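Community Help > House & Home > Furniture Care > Wood Tables

Stained tabletop came out redder than I wanted and it's blotchy. Strip it or live with it?

Posted by Rafsan Siddiqui, Tuesday, 9:40 pm

Okay so I have been putting this off and now I need help. I bought a secondhand dining table from a couple over in Nunwood, nice thick plank top, and it had that orange varnish that makes everything look like a bowling alley. I sanded it down in the driveway over a weekend (80 grit, then 120, then I got tired) and put on a store stain that was supposed to be a medium brown. Two coats, wiped off after ten minutes like the can said.

Well, it's red. I like a warm brown but my wife says it looks like a cherry cough drop, and she's right. Some of the boards drank up a lot more stain than the others too, so there's a patch at one end that's way darker than its neighbors. I haven't put any clear coat on yet. My questions are:

Can I put a different color over it to kill the red, or is that asking for mud?

Is the uneven color my fault (sanding?) or is it just the wood?

If I do have to strip it, can I do it indoors? It's getting too cold in the garage and I can't carry the top back out by myself.

We have family coming and I would love to have a table to feed them on.

Answer from Tyson Zacharias (marked helpful)

Don't strip it yet! I did the same thing to my own table two years ago and almost gave up on it, and I'm so glad I didn't.

First the uneven boards. Some of that is the wood and some of it is probably you, sorry. A plank top is glued up from different boards and they never take stain the same way, even when they look like twins bare. But if you stopped at 120 in some spots and leaned on the sander harder in others, the rougher places hold more color. Wipe the top with a rag and a little mineral spirits and look at it with a lamp down low to one side. Swirls and scratches mean sanding. If it's smooth and one whole board is dark from one side of the joint to the other, that's the board, and I would leave it alone. I have come to like mine that way.

For reference, the reddish brown with a darker plank in it is the look I mean, and I wouldn't touch a top like this:

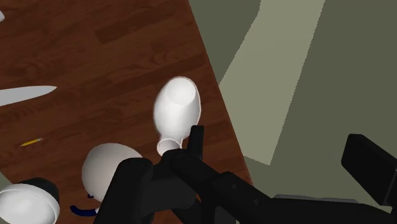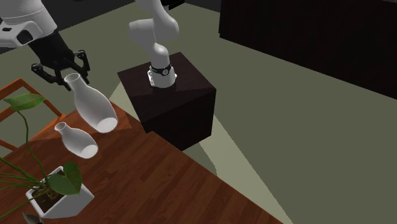
Now the red. Green cancels red, that's the whole trick, but you don't want to go buy green stain. What you want is a brown that leans green, and a lot of the walnut colors do. Test it on the underside first, and please stain the underside with your red first so you're testing the real thing (I skipped this and learned nothing from my test). Let the red dry a full two days. Then wipe the walnut on thin, give it two or three minutes, and wipe it back off hard. You can always do another pass, but you can't take one away.

If it still looks like a cough drop after that, use a toner. It's a clear finish with a bit of color in it and it sits on top, so you're not counting on the wood to soak anything up. I used the one Grisero makes, in their plain brown, and it took the pink right out. It goes on fast and it drips, so do the edges first and keep a dry brush in your other hand.

Then your clear coat. Water based will keep the color about where it is. Oil based will warm it up again – and you really don't want any more warm!

As for stripping indoors, I wouldn't. Even the low odor strippers gave me a headache with both windows open. If it comes to that, wait for a mild day and bribe a neighbor.

Last thing, put a tablecloth on for the family visit. Finish feels dry way before it's hard, and hot dishes will leave rings in it for weeks. Ask me about Thanksgiving.

Answer from woodchuck_rindau

Just paint it. Paint the legs too. Life is short

Answer from SalcedoDan

I agree with most of what Tyson said but I'd try a lamp swap before buying anything. We had a table that looked bright red at night and totally normal at breakfast, and it was the bulbs over it. Ours were the real yellowy kind. Put in something closer to daylight and see if your wife still hates it.

Also if you do sand again go to 150 over the WHOLE top, even the parts you like, or you'll get new blotches around the spots you fixed. And vacuum between grits. I didn't see anybody mention end grain either – that drinks stain like crazy, so sand the ends finer than the rest, 220 or so, or they'll go nearly black on you.

Comment from Rafsan Siddiqui

It was partly the bulbs!! Still pretty red in the daytime but not as bad. The dark patch is one whole board, smooth as anything, so I'm leaving it. Picking up some walnut stain tomorrow and I'll try it on the underside. Tyson, do I need to scuff between the stain and the toner or just go?

Comment from Tyson Zacharias

Just go. Scuff lightly after the toner if it feels gritty, with the gray pad and not sandpaper.

Contact us | Copyright Community Help and its members | Back to top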